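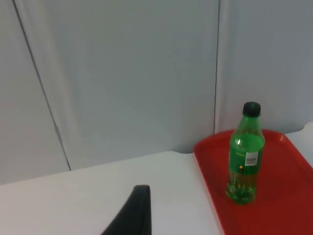 The Grip That Let Go Too Late

The log from the Coltent test cell lists 227 transfers for the session. In each one, an arm picks up a full soda bottle, moves it to a tray and opens its fingers. Most of the entries are a single line long. Two of them run to several pages, and those are the ones Dušan Hrubý wanted to talk about when I visited.

Hrubý is the safety engineer on Piltis, a project to put small arms behind the counter at snack bars and hotel breakfast rooms. The arm comes from Telau. The gripper and its control software come from a smaller company, Noh. Coltent puts the parts together and has to sign for the result.

The fault is easy to describe. On two transfers, the arm set a bottle down, got the command to release, and started to move away before the fingers had fully opened. The bottle went with it for a short distance and then fell. In one case it landed on its side on the table. In the other it rolled off and hit the floor. The cap held both times.

"A bottle on the floor is a mop and five minutes," Hrubý says. "I was more worried that the arm believed its hand was empty."

That belief matters because of speed. The arm is allowed to move faster with nothing in its grip than it is with a load. Once the software marked the hand as empty, the higher limit applied, and the arm was pulling away at that higher limit with a full bottle still caught on one finger. The cell has a fence and a door switch. A hotel breakfast room has neither.

The first suspect was the bottle. Soda bottles are slick, they give a little when squeezed, and the label is not the same surface as the plastic around it. The team spent most of a week on this. They changed the grip height, wiped the bottles between runs and tried a different finger pad. The fault did not come back under any of those conditions, which told them very little, as it had hardly shown up in the first place.

The cause was in the timing. The gripper reports its opening as a percentage, and the arm's program was written to treat 95 percent as fully open. That was a sensible choice on paper, as waiting for the last bit of travel costs time on every cycle. But the figure the gripper sent was the position its motor had been told to reach. It was not a measurement of where the fingers were. If a finger dragged against something, the number kept climbing while the finger stayed where it was.

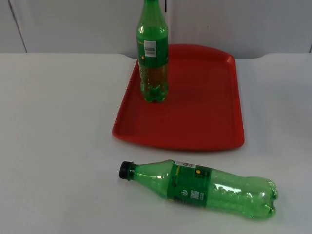 Could a customer have been hurt by this fault?

It is possible, though the arm was never run around the public with the faulty software. A full bottle released at speed could hit a hand or a face, and a leak on a hard floor is a slipping hazard.

Noh had described the signal correctly in its manual. Telau's arm did what it was told. The mistake was made where the two met, by a programmer at Coltent who read "position" and took it to mean the actual position. Hrubý reviewed that code himself and passed it.

The fix has been in place since 1 June 2023. The arm now reads the measured finger position from a separate channel, and it also checks the weight at the wrist before it is allowed to leave the tray. If the two disagree, it stops where it is and waits for a person to clear it. The higher speed limit stays locked until both checks are done.

This has made the cycle slower, and the sales side has complained. It has also brought a new nuisance. The weight check trips when someone bumps the table, so the arm sometimes stops for no good reason. Hrubý is prepared to live with that for now. A filter for the weight signal is being written, and he wants the full set of transfers run again with it before anything leaves the building. The first hotel was promised its unit in August. He has asked for that date to be moved and is waiting to hear back.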